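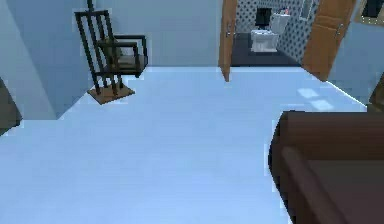

Good practice for simulated homes: what changes in December

The second version of our house rules for simulated test homes comes into force in December. It applies to everyone who builds, edits or runs rooms for the navigation work, at Stunen and at the Gornley site, and to anyone outside who sends us rooms to use. The full text is in the shared folder. The main points are set out below for people who only need to know what to do differently.

Room records

Every room now needs a short record before it can be used in a scored run. The record gives the floor area, the width of each doorway, the position each door is set to, and the height of any step, platform or raised edge. Until now the door position was often left out, and two teams could report results on the same room with the doors set differently. A door that is fully open, half open or shut makes a different test, and each one gets its own entry.

Small raised platforms under furniture must be listed as separate items. Several older rooms had them merged with the chair or lamp that stood on top, so the collision shape was wrong near the floor. A base robot with a low bumper could pass through an edge that it would have hit in a real flat. If you find one of these, open a fault note and leave the room out of scoring until it has been fixed.

Thin parts

Chair backs made of bars, lamp posts and door handles have to keep their true shape in the collision model. Wrapping them in a plain box is quicker to run, but it hides the sort of mistake we want to find. The Oltine planner in particular treats a boxed chair as a solid block and gives it a wide berth, and this made its scores look better than they should have been. Boxes are still allowed for quick checks at your own desk, as long as the results are not passed on.

Bathrooms and other private rooms

This is the part that drew most comments. In a real home, a robot must not go into a bathroom unless it has been told to, and an open door does not count as being told. The same now goes for simulated homes. The bathroom threshold is marked as a keep-out line by default, and crossing it is logged as a rule break even when nothing is touched. If a task does call for going in, the permission has to be written into the task file before the run starts. It cannot be added afterwards.

Some people asked why it matters in a room where nobody lives. The planners are tuned on these runs, and what they are allowed to do here they will go on doing in somebody's flat. The rule also covers looking. A robot waiting outside should not turn its camera towards an open bathroom door for longer than it needs to plan its way past.

Floors and light

Each room must be run under at least 2 lighting set-ups, one of them with bright patches on the floor. Pale floors have given us the most trouble. Hiebert's floor detector marked patches of light as objects in a fair number of runs last spring and sent the robot on long detours. Dark floors beyond a doorway are the other known problem, as some detectors read them as a drop. Please note the floor colour on both sides of every threshold in the record.

How many runs

A scored result needs 2000 runs per room, with the start position changed each time. Start positions behind large furniture have to be included, as these are the ones that tend to be skipped when people pick them by hand. Use the script. Results from fewer runs can be shared inside a team but should be clearly marked as early.

The library now holds 3674 rooms, and roughly 8 in every hundred still lack a full record. Those will be moved to a holding folder when the new version starts. They won't be deleted, and any room can come back once its record is complete and a second person has checked it.

Questions about door entries go to the rooms desk at Gornley. Anything about keep-out lines should go to the safety desk at Stunen – please give the room name and the version of the task file when you write.

Posted 2025-11-16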